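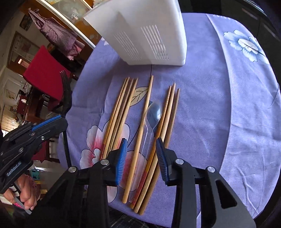 Lenihan Wipe-Clean Table Covering, by the yard
Sold by Dalier Home & Table

We've carried the Lenihan range since the shop opened, and it's still the cloth we talk about most! It's a woven cotton base with a soft matte coating on top, so it hangs like fabric but wipes down like a countertop. Soy sauce, beet juice, poster paint – a damp sponge and you're done.

Width: 54 inches
Sold in: one-yard lengths, cut from the roll as a single piece
Longest single cut: 12 yards
Backing: brushed cotton, no felt needed
Care: wipe clean, or hand wash at up to 104°F and hang to dry
Rub test: 3000 cycles on the coated side with no visible wear

Choosing your length

Measure the table, then add the drop you want on both ends. We like eight inches for everyday use, a little more if you want it to look dressed up. For a round table, measure straight across the middle and add the drop twice. The cut edge won't fray, so you can trim a circle at home with good scissors and skip the hemming. (Chalk the line on the back first. A dinner plate makes a decent guide for rounding off corners.)

Patterns

There are 40 in stock this spring. Kostamham is the big open floral and still my favorite, because the flowers are large enough to read from across a room. Cirkutton is a small check that hides crumbs beautifully. Elango Arumugam draws both of them by hand before they go to print, and he's working on a fern for April that I can't wait to see on the roll.

Good to know

Fold lines from shipping relax after a day or two on the table. If you're in a hurry, use a cool iron on the cotton side only. Keep hot pans on a trivet – the coating will mark. Ballpoint ink needs to come off right away, and turmeric is stubborn on the paler colors.

Swatches are free, up to five per order. Cuts ordered before noon leave the same day.

Lakshmi Nambiar, Dalier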